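Reseña: seis meses con el kit de brazo Toltport en un club de robótica de instituto

Llevo el club de robótica de los jueves en un instituto público y este curso, por fin, nos dieron dinero para un brazo. Poco dinero, ojo: 300 euros con el envío incluido, y de ahí no se movía nadie. Después de mucho mirar acabamos con el Toltport, el modelo de escritorio, y como antes de comprarlo no encontré ni una sola opinión en español de alguien que lo usara con chavales, pues la escribo yo.

Para situaros: somos 15 en el club, de segundo a cuarto de la ESO, con niveles que van desde «yo programo en Python en casa» hasta «me he apuntado porque venía mi amiga». Trabajamos hora y media a la semana en el aula de tecnología y la meta del año era presentarnos en mayo a la competición de Savilbridge, en la categoría de manipulación. La prueba consiste en coger piezas de la mesa y dejarlas en un recipiente, con puntos por rapidez y penalización si vuelcas algo. Parece una tontería. Probadlo.

El montaje

El kit viene en una caja bastante decente, con la tornillería separada en bolsitas numeradas (bien) y un manual que es una traducción automática de las de toda la vida (mal). Son 194 piezas contando tornillos, según la lista de la tapa, y a nosotros nos llevó tres sesiones enteras. La primera la perdimos casi completa porque el paso de la base está dibujado desde el lado contrario y montamos el hombro al revés. No fuimos los únicos: luego vi en el foro del fabricante que es el error más repetido. Si lo compráis, mirad ese dibujo dos veces.

Lo mejor del montaje es que se puede repartir. Un grupo hizo la base, otro la muñeca y otro se peleó con el cableado, y al juntarlo todo encajó. Eso con el kit anterior que teníamos, un Lundon heredado de otro centro, era imposible: había que seguir los pasos en orden y el resto del club miraba. Los que tengáis un grupo grande sabéis lo que es eso, a los veinte minutos tienes a media clase jugando con la pistola de silicona.

Pegas: los tornillos de la pinza son blandos. Redondeamos dos cabezas el primer mes, y eso apretando con el destornillador que trae el propio kit. Yo compraría desde el principio un destornillador bueno y una bolsa de recambios de la ferretería.

La programación

Se puede programar con bloques o con Python, y el salto de una cosa a la otra está muy bien pensado — puedes ver el código que generan los bloques y editarlo desde ahí. Los pequeños empezaron moviendo una articulación cada vez y en un par de semanas ya encadenaban posiciones. Los mayores se fueron directos a Python y descubrieron solos que la documentación en inglés está bastante más completa que la española. A mí me pareció hasta bueno, porque leyeron más inglés técnico en un mes que en todo el curso pasado (la profe de inglés encantada, claro).

Lo que no me gusta nada es la aplicación. Se llama Âu, así, con el acento circunflejo, y buscarla en los portátiles del centro es una aventura porque si escribes «Au» no aparece. Además tarda una eternidad en conectar por Bluetooth y de vez en cuando pierde la calibración al cerrarla. Con cable USB va fina. Nosotros ya ni intentamos el Bluetooth.

La precisión

Bueno, el tema que importa. En vacío el brazo repite las posiciones francamente bien. Con carga la cosa cambia: con una pieza ligera ni se entera, pero en cuanto le pones algo con un poco de peso y el brazo estirado, el codo cede y llega más abajo de lo que le has pedido. El fabricante dice que levanta hasta 6 kilos, cifra que yo no me creo ni harto de vino, a no ser que se refieran al brazo recogido y sin moverse. Para cubitos y cosas de ese tamaño, sobrado.

Los chicos lo resolvieron por software, sumando una corrección según lo lejos que estuviera la pieza. Lo sacaron a base de prueba y error, con una hoja de cálculo compartida que daba miedo verla pero que funcionaba. Y mira, solo por esa hoja de cálculo yo ya doy el brazo por amortizado: llevo años intentando que entiendan para qué sirve tomar datos y aquí salió de ellos.
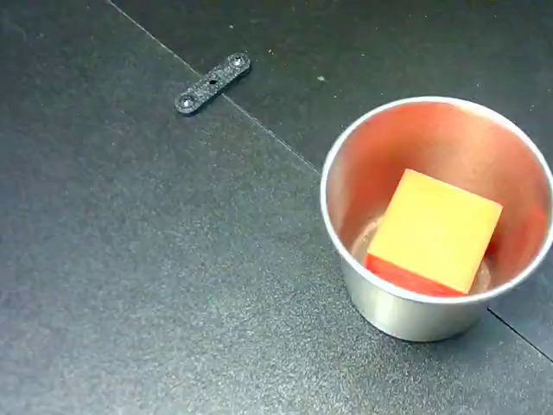
También cambiamos la forma de entrenar. Al principio usábamos vasos de plástico y se volcaban con mirarlos, así que pasamos al metal y el entrenamiento se volvió mucho menos desesperante. Un consejo: marcad las posiciones de salida con cinta, porque si cada grupo coloca las cosas a ojo no hay manera de comparar resultados entre un jueves y otro.

En Savilbridge quedamos a mitad de tabla, que para ser el primer año me parece estupendo. El brazo aguantó todo el sábado sin un solo fallo eléctrico y volvimos con un montón de ideas copiadas de otros equipos — sobre todo la de forrar los dedos de la pinza con goma, que ya estamos probando.

¿Lo recomiendo? Para un club sí, sin dudarlo mucho. Para un particular que quiera algo rápido un fin de semana, menos, por el manual y por la aplicación. Le pongo cuatro estrellas, y la quinta se la doy el día que arreglen el dibujo de la base. Si alguien tiene la versión nueva de la pinza, que me cuente si los tornillos siguen igual, que estoy pensando en pedirla para el curso que viene.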